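Home | Roofing | Gutters | Service Desk | Contact

Ticket 1803
Site: Grotstead, rear building
Category: Leak, active
Assigned: Siiri Krūmiņa
Status: Closed, pending final invoice

Opened 15/12/2022

Customer reports water coming through the ceiling at the north end of the upstairs hall. Started during overnight rain with wind. Bucket in place. Low-slope membrane roof, installed by Paulauskas, workmanship warranty still running. Customer asks whether repair is covered.

Entry 1
Called customer. Drip begins well after the rain starts and continues after it stops. No drip in calm rain. Asked customer to mark the edge of the ceiling stain in pencil and not to cut the drywall.

Entry 2
On site. Stain measures 55 inches from the north wall. Field membrane directly above is sound. Probed all seams within reach of the stain, no openings. Drains clear. Nearest penetration is the Zekonitz exhaust vent, uphill of the stain. Boot looks good, clamp tight, sealant not cracked.

Entry 3
Hose test, started low and moved up. Field: no leak. Drain: no leak. Vent boot: no leak. Did not reach the parapet before dark. Covered the parapet corner with a temporary tarp and sandbags.

Entry 4
Customer called. Rain overnight with wind from the north, no drip. Tarp left in place.

Entry 5
Removed tarp. Hose test on parapet corner only. Drip inside after 6 minutes. Water enters behind the metal coping where two lengths meet. Splice plate under the joint is missing. Sealant had been run over the top of the joint and has pulled away on one side. Water gets under the membrane at the top of the wall, runs down the deck flute and shows at the stain.

Cause: missing splice plate at coping joint. Installation error, no material defect.

Entry 6
Sent photos and test notes to Paulauskas. They asked if anyone else had worked on the coping. Customer checked records: Tralano put up a sign bracket in June, on the south wall. Not the same run of coping. Paulauskas accepted the claim for the joint and the membrane under it. Interior ceiling is excluded by the warranty wording, section 2. Customer told to take that part to the building insurer.
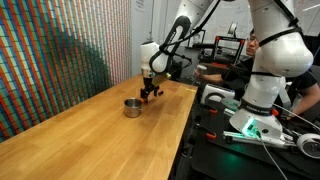
Entry 7
Repair done. Lifted both coping lengths at the joint, cut out wet membrane and replaced the board below it. New membrane carried over the top of the wall and down the outside face. Splice plate set in butyl, coping refastened with gasketed screws. Old surface sealant scraped off and not replaced.

Entry 8
Repeated hose test on the same corner for 55 minutes. No drip. Moisture meter on ceiling still high at center of stain, normal at pencil line. Do not paint until the center reads the same as the rest of the hall.

Open items:
- Remaining coping joints on north wall to be opened and checked for plates. Paulauskas to schedule.
- Final invoice for tarp and first visit, if not paid under warranty.

Recent tickets
Gutter overflow at inside corner
Skylight curb, condensation or leak
Ridge vent noise in high wind
Missing shingles after storm, rear slope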